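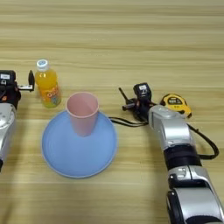
A bottle with an orange label on a light wooden table.

Opinion > Shopping > Clothes

We use cookies to remember your settings. Accept or change your choices.

Bring back proper size charts

August 2020

I bought 2 hooded tops in July, both marked medium, both from the Zasetti website. One fits. The other stops above my belt and grips my wrists. The returns form offered "changed my mind" and "item faulty" and I didn't think either was true.

Clothes shops online have stopped telling us how big the clothes are. They give a letter, a model's height and a line about a relaxed fit. Breltico lists 3,576 items in its casual section, and the same chart is linked from every one I opened. It gives chest sizes for a person. I want the width of the garment, laid flat, and the length from the collar to the hem.

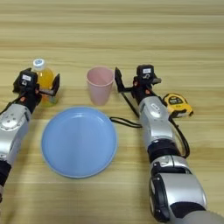

Small sellers manage it. Simard, which sells mostly second-hand knitwear, puts four measurements under each jumper and I have never sent one back. It can't take long with a tape, and a big shop only has to do it once per size.

The usual answer is that returns are free, so it doesn't matter. Somebody still pays for the van. I waited 16 days for my refund from Zasetti - the top had cost more than I'd normally spend - and in that time I couldn't order the larger one, which sold out.

Lultside used to print sleeve lengths in its paper catalogue. The website has dropped them. I wrote to ask why and was sent a link to the chart.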